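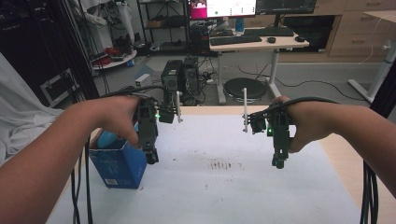
One reader wrote in after the July page to ask whether a white cotton tablecloth with tea on it is past saving once it has been through the wash, and she'd like it right for a family lunch in August. It very rarely is, I'm glad to say, though you will need a bit of patience (and a bucket you don't want for anything else that day).

Start with cold water, never hot, and let the cloth sit in it while you get on with something. Then make up a soak with 125 g of soda crystals to a full bucket of warm water, push the whole cloth under and leave it overnight. I use the plain Sosby crystals from the ironmonger's in Dridden, but any make will do. Wear gloves if your hands are as dry as mine get!

In the morning, rinse it well and hold the stain up to the window. If there's still a brown edge, dab on a little lemon juice and peg the cloth out in full sun for the afternoon, which works wonders on old cotton. Keep lemon well away from coloured borders, though, as I once spoiled a very pretty blue one that way and was cross about it for weeks.

Don't tumble dry until every trace has gone. Iron it slightly damp, wrong side up, and roll it round a cardboard tube for storing so you don't get those stubborn creases down the middle.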